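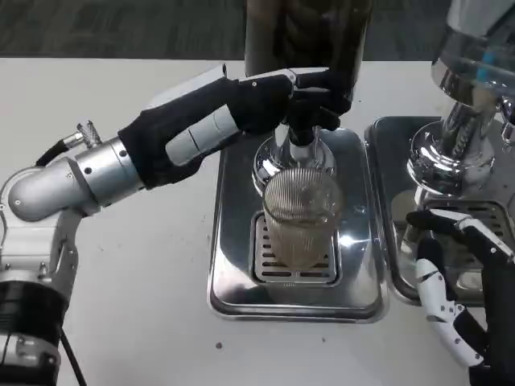
Beverage dispenser, white tabletop.

stirero-bags

Baggage belt wait times, Valtumau and Bradoscombe airports. Logged by hand by passengers, cleaned up by me. One row = one checked bag on one trip.

Maintainer: Firouzeh Mohammadi
Last updated: September 9, 2022
License: CC BY. Credit the Stirero project and you're fine.

Status

Usable. Not pretty. The main file is stable, the comments file still needs a pass. If you pulled a copy in April please pull again, the time zone bug below was real and it was in that copy.

What's in the folder

bags.csv — the main table, 500 rows
comments.csv — free text people left, joined on row_id
belts.csv — which belt belongs to which hall, both airports
dropped.csv — stuff I threw out, with the reason
clean.py — turns the raw form export into bags.csv
README — you are in it

No raw export. It has email addresses in it. Don't ask.

Why this exists

I fly Lis between the two airports a lot, with a checked bag, and I kept hearing that Bradoscombe is slow. Everybody at the belt says it. I said it too. Then I started writing down when I got to the belt and when my bag came out, on the back of the boarding pass, and it didn't look that bad. So I put up a form and asked other people to do the same.

The airports don't publish this. Valtumau has a sign over each belt that says when the first bag will arrive, but first bag is no help if yours is last. Bradoscombe has a sign too. It says WELCOME.

Fields in bags.csv

row_id: integer, no meaning, don't sort on it and expect dates
airport: VAL or BRA. These are my codes not the real ones
carrier: LIS or OTHER. Too few of each other airline to split out without pointing at people
belt: as written by the passenger, blank if they didn't note it
on_block: time the door opened, local. Passenger's own watch or phone
at_belt: time they reached the belt
bag_out: time they had the bag in hand
wait_min: bag_out minus at_belt, whole minutes
bag_type: suitcase, soft, stroller, sport, instrument, box, other
priority_tag: yes, no, unknown
transfer: yes if the bag came off an earlier flight
damaged: yes, no. Passenger's opinion only
arrived: yes, no. No means it never showed up on that belt and they went to the desk

If arrived is no then bag_out and wait_min are blank. They are not zero. Somebody averaged them as zero and sent me a very happy chart.

How it was collected

Web form, works on a phone. Link was passed around by word of mouth, then a commuter mailing list in Bradoscombe picked it up, and most rows come from after that. People filled it in standing at the belt or later from memory. There is a checkbox for "I'm doing this from memory" and I kept it in comments.csv as from_memory, should of put it in the main table. Next version.

Nobody was paid. No accounts, no app.

Same person can show up in many rows. There is no passenger id on purpose. This means you can't correct for the guy who flies every week and always checks golf clubs. He is in there. Sport bags at Valtumau are mostly him, I'm pretty sure, he writes long comments.

Cleaning

Most of it is in clean.py, read that, it's short. The main steps:

Times typed as 7.45, 745, 7:45 and quarter to eight all turned into one format. Quarter to eight was done by hand.

Flights over midnight fixed so wait_min doesn't go negative.

Rows with a wait under 2 minutes dropped unless the comment explains it. Usually a mistyped time. Sometimes true, the bag was already going round. Those I kept.

Longest wait that stayed in is 85 minutes. Bradoscombe, one belt out of order, several people reported from the same flight and they agree pretty well, so I trust it.

Names of staff removed from comments. Also bag tag numbers, phone numbers, one full home address (why).

Duplicates: if airport, on_block, at_belt and bag_out all matched I kept the first and dropped the rest. Families do this. Each parent fills in the form. But families also have more than one bag, so if bag_type was different both rows stay.

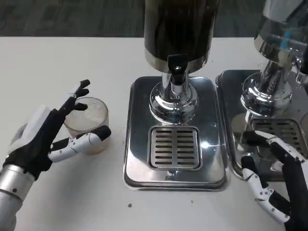 Anything I wasn't sure about went to dropped.csv with a reason code. The codes are words, you can read them. If you think I dropped something that should go back, tell me the row_id and why and I'll look at it.

Known problems

Time zone. The form server wasn't on local time and for a while it filled in at_belt automatically if you left it blank. So an hour off. Fixed in the current file. Anything I couldn't fix is in dropped.csv under clock.

Memory rows run long. People who fill it in at home remember a worse wait than people who fill it in at the belt. At least that's how it looks to me, have not tested it right. Check from_memory before you say anything big.

Angry people fill in forms. If your bag comes right away you grab it and go find the bus. So the waits in here are almost certainly longer than the true ones at both airports. I don't know by how much and neither do you.

Walking time is not wait time. At Valtumau the walk from the far gates is long, and passport control sits in the way for some arrivals. By the time you reach the belt the bags may be out. At Bradoscombe you come down one flight of stairs and there's the belt. So the wait FEELS longer at Bradoscombe even when door-to-bag is the same or better. Use bag_out minus on_block if you want to be fair. I didn't put that in as a column and I probably should.

Belt names. Valtumau renumbered its belts while collection was going on. belts.csv has old and new. If a passenger wrote the belt with a letter it's the old one.

Priority tags. A lot of people don't know if they had one. unknown really means unknown, don't fold it into no.

Strollers. Sometimes brought to the plane door, sometimes to the belt, sometimes to an oversize door at the side with no sign. The stroller rows mix all three. I'd leave them out, or read the comments one by one.

Things you can use it for

Comparing the two airports, carefully. Teaching — it's small, messy in normal ways, and everyone understands what a suitcase is. A stats class in Bradoscombe used it and found the midnight bug before I did, thanks.

Planning your own connection, sort of. My personal rule from staring at this: allow 30 minutes from the belt at either place and don't book the bus before that. Mine only. Don't put it in a guide with my name on it.

Things you shouldn't use it for

Claims against Lis or anybody else. It's self reported and can't prove a thing about your bag on your day.

Ranking ground crews. No crew data in here and I won't add it. The people throwing bags in the rain did not make the schedule.

Training something to predict when a particular bag comes out. Somebody tried. It predicted the middle value every time.

Lost bags

The arrived = no rows are few and I got a lot of questions about them, so. I don't follow up. I don't know which ones were found. Some people wrote back in the comments later to say it turned up at the hotel, and where they did that the comment has it, but arrived stays no. It's about the belt.

If your bag is missing right now: go to the desk before you leave the hall, get the report number, take a picture of the paper. Once you're through the customs door at Valtumau they make you go all the way around to get back in. Ask me how I know.

Running clean.py

You can't run it start to finish without the raw export, see above. It's there so you can see what I did. The functions at the top (times, midnight, belts) work alone and people have borrowed them. Plain Python, pandas, nothing odd. It reads from a folder called in and writes to a folder called out, make them yourself first or it falls over.

Don't open bags.csv in a spreadsheet and save it back. It eats the times. Ask for a file again if that happened, I won't laugh.

Adding rows

Form is still open. Please:

write down the time when you reach the belt, not when you find a good spot to stand
write down bag in hand, not bag seen coming through the flap
one form per bag
if you don't know, leave it blank

Good waits too. Especially good waits. If it came out first, take the extra half minute and log it, the file needs you.

Corrections to your own row are fine, send the row_id and what's wrong. To have a row taken out, same thing, no reason needed. It goes from every file including dropped.csv at the next update.

To do

from_memory into the main table
door-to-bag column
split the stroller rows by where they were picked up
second pass over comments for names, I found one more last night
find out if Bradoscombe really shut the end belt for good or if it's just "resting" like the man said
spelling in this file

Citing

Mohammadi, F., Stirero baggage belt waits, Valtumau and Bradoscombe. Add the date of the copy you used, it does change.

Contact

Open an issue. I answer mostly from airports so it can be a few days.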